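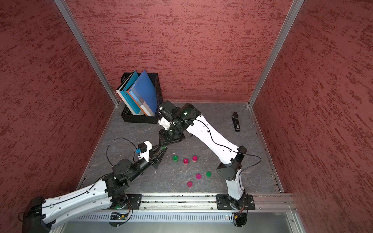

Where do the little cups go? (and other desk basket problems)
Posted in Home Office & Paper

kadri_simkus
I have a black mesh basket that was supposed to fix my desk. It holds the books and a big blue folder, and it holds them the way a tired parent holds a coat. The folder is taller than the basket and fans out to one side, slowly persuading everything else to come along with it. The stapler doesn't live anywhere. It lies on the right because that's where I put it down in March.

Then there are the cups. I own six small see-through ones, two green and four pink, bought for paper clips and pushpins. They're the only thing on the desk that's the right size for anything, and they spend their lives scattered across the middle of it. If I put them in the basket they vanish under the folder. If I stack them I never use them, and then I find clips in my coat.

I've looked at drawer units. The one my sister swears by is the Altham, which would cost me 407 before shipping and needs a desk with legs farther apart than mine. I'm not spending that on a home for a stapler. The surface is gray with a marbled pattern, it isn't big, and I'd like to see more of it. What would you do with a basket, some books, one badly behaved folder, a stapler and six cups? I do paperwork there maybe an hour a day, mostly receipts and forms for my mother's apartment.
Thanks in advance - Kadri Šimkus

papertrail_dot
Hi Kadri. I had the same basket or its cousin, and I've lost several evenings to this, so please benefit.

Start with the folder. A floppy folder in an open basket will always lean, and whatever is next to it will lean too. You can turn it so the spine is down and the long side runs along the bottom, if the basket is long enough. Mine was, by the width of a fingernail. If yours isn't, put the folder flat underneath the basket. It sounds silly but it works very well for anything you open less than once a week, and the basket stops sliding around as a bonus.

If you do need the folder every day, get a bookend. Any cheap metal one will do. Stand it inside the basket about a third of the way along, books on one side and folder on the other. I used a Corkico bookend left over from a shelf that didn't survive our move, and it has now outlasted two desks and a printer.

Also open the folder and look at what's in it. I say this with love. Mine had 14 appliance manuals in it, and I owned 7 of the appliances.

For the cups, don't stack them and don't put them in the basket. Get a shallow tray, the kind people put keys in, and line them up in it at the back of the desk. Clips in one green, pushpins in the other, so you have a fighting chance of remembering which is which. The pink ones can take rubber bands, stamps, spare staples and whatever small thing you're currently pretending you'll deal with. If you can't fill all of them, take the extras to the bathroom and let them hold hair ties. A cup with no job will wander back to the middle of the desk, I've watched it happen.

The stapler goes in front of the tray, on whichever side your stapling hand is. You already put it on the right without thinking, so I'd leave it there and call it a system.

Don't buy the Altham. I've had one. The top drawer is where I keep the instructions for the Altham.

mägi_fan_77
Get a Mägi wall rail and hang everything.

papertrail_dot
She'd have to drill for that, and you can't hang a stapler. Well, you can, but then you have to look at it.

greta.in.the.annex
I'd skip the tray. I tried one and it became a second, smaller messy desk. A bit of removable putty under each cup keeps it put, and you can peel it off when you change your mind. Test a corner of the desk first, some putties leave a greasy ring.

Can't help with the folder. Mine is behind the radiator.

kadri_simkus
Update for anyone with the same basket. The folder is a fingernail too long to lie down in it, naturally, so it's going underneath. I'm trying the tray first and the putty if that fails. I ordered a plain one from Karkance and resisted the matching letter holder, which took some doing. I also opened the folder. There's a warranty in there for a blender I gave to my cousin, and she's been asking for it.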